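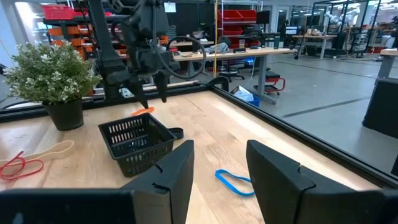

Bench top, small basket, one blue band and one orange.

2 November 2019

Adhesive peel tests, second batch.

Picked up where Mawuli left off with the water-based contact glue from Okis. He had done the strips on bare cotton canvas and I did the coated canvas. Same prep as before: strips cut along the warp, one coat on each face, left open until it goes clear, then pressed under the steel plate for 330 minutes. I meant to do five hours and forgot the plate was on.

Numbers are in the blue binder. Short version: the coated canvas peels clean off the glue every time, and the glue stays on the uncoated side like a skin. Wiping the coating with alcohol first made no difference I could feel. Scuffing with 3000 grit did nothing either, much too fine, it only polished it. Will try something coarser.

Strip 43 is odd. It held well past the others and then tore the canvas itself. Si-woo Won thinks I picked up an offcut from the old Volletti roll, which has a thinner coating. Could be. The offcuts were all in the same drawer and the pencil marks rub off. I have moved the Volletti pieces to the top shelf and written on the selvage in marker.

The solvent glue (Wang, the small can) is still better on everything, but it stinks out the room and we can't use it with the windows shut. If the water-based one won't do coated cloth then we stitch those seams and glue only the linings. Mawuli is against stitching because of the needle holes – fair, but we could tape over them.

Clamp notes: the middle spring clamp has lost its pad and leaves a dent. Don't use it on samples. The spring scale reads a bit high when it hangs crooked, so let it settle before starting a pull.

To do:
- 3 strips each at coarser grits, coated face only
- repeat strip 43 using cloth I am sure of
- ask Wulus if they still sell the primer, and in what size
- new lid for the glue pot, the old one is welded shut
- Si-woo to weigh a wet coat and a dry coat so we know how much is going on

Mawuli wants the March results copied into the same table. I will do that once the grit strips are done, the columns don't match yet.

Recent entries
Peel tests, first batch (bare canvas)
Waxed thread compared with bonded thread
Cutting table: new straightedge
Seam tape, wet soak

Workshop notebook | Contact | Back to top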